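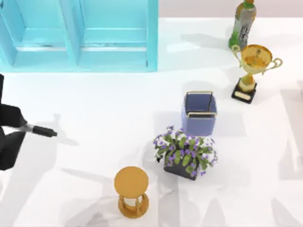

Render: Carmela Ferri / Cadov simulation group

Speaker notes, "Reaching Past the Trophy: what our planner learned to leave alone"
Version of 20/04/2026. Talk slot is 40 minutes with questions.

Opening, while people find seats

Say hello, thank the organizers, and give folks at the back a minute to get settled. Leave the render up. It's a nice one to look at while they unwrap their sandwiches, and I'll be coming back to it all the way through, so no harm in letting it soak in.

Introduce myself: Carmela Ferri, I look after the motion planning side at Cadov, and before that I spent a good many years writing drivers, which is where I got my patience (and my bad posture). Mention that the planner is called Drakon and the perception package is Awan, and that I will try very hard all through the talk to keep the two names straight. If I slip, please wave.

The problem, as plainly as I can put it

Ask the room: how would you get your hand from the left side of that floor over to the trophy? Let someone answer. Usually they say "go over the top," and bless them, that's a perfectly good answer when you have a human shoulder. Then talk about the arm coming in from the left, with the tool out level over the floor, and the wastebasket and the flowering plant sitting between it and the right-hand side. There's a shelving unit on the other side to worry about too. The elbow can get into trouble long before the tip does, and it's the elbow I want them thinking about.

Explain that every scene in our Stenderar set is built this way, with household things put down at random next to one big piece of furniture. We have 325 layouts now. Each one gets a start pose and a goal pose, and Drakon gets 2000 milliseconds to come up with a path. Pause there, because somebody always wants to write that down.

Collision shapes (don't rush this part!)

I love this section and I always run over, so watch the clock. The trophy has two curved handles. Our first collision model wrapped the whole cup in one fat cylinder, handles and all, and the planner treated the air inside the loops as solid metal. Safe, yes, but it gave up on a lot of goals that were perfectly reachable. Then we went the other way and used the full mesh, and planning time went through the roof. We ended up with a handful of convex pieces per object, and I'm still fond of that compromise.

The plant is the other one to dwell on. Its leaves spread wider than the pot, so if you model the pot and forget the leaves, you get a lovely smooth path straight through the greenery. We did precisely that for most of last June. Tell the story of the review meeting, keep it short.

The wastebasket is open at the top. Should the tool be allowed inside? For some tasks, sure. We made it a flag on the object, and I'd recommend that to anyone starting out.

Shadows, and why Awan had a hard spring

Point to the floor. All those soft gray patches overlapping on the white, especially in the lower half, and the long one stretching left from the hourglass. The arm throws a big one of its own. Early Awan took the darker patches for low obstacles and handed them to Drakon, which very politely planned around them. I remember watching a path swing wide across bare floor and thinking I'd broken the cost function. I spent two days in the wrong repository, and I'd like to spare you those two days if I can.

What fixed it was using depth to veto anything with no height, and varying the lights during training. Go through the before and after slide here. Failed plans on the test layouts dropped to 54, and most of what remains is the elbow again, close to the shelves.

Tooling

Short section. Show the replay viewer, drag the slider back and forth, let them see the swept volume. Say that we check every change against the same stored layouts overnight, and that a plain text log with the seed in it has saved us more grief than any dashboard. If the viewer won't start, skip to the still slides and keep talking.

Questions

Likely ones: does it carry over to a real arm (partly, be fair about the calibration work), why not learn the whole thing end to end (we've tried, happy to chat over coffee), and can they have the layouts (yes, write to me and I'll send the link). Repeat each question into the microphone before answering.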